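Is the Vasell open day worth a day off work?

Asked in Workshop & Small Business, 3 replies

We run a small joinery shop and got invited to the Vasell automation open day in March. The page promises "live handling" but most of what I can find is simulation. Has anyone seen one of their arms lift real stock?
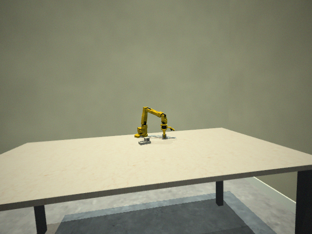 My worry is the weight. Our panels are 18 kg each and the rep wouldn't give me a payload over the phone. A little yellow arm poking down at a small grey block on a rendered table tells me nothing about that.

Reply 1 (8 votes)
Went last year. Roughly 20 minutes of demo, the rest was slides. Take a panel in the ute and ask them to pick it up.

Reply 2
depends what you're after, the sausage sizzle was good

Reply 3
Get the payload in writing first. Forico sent us theirs the same arvo.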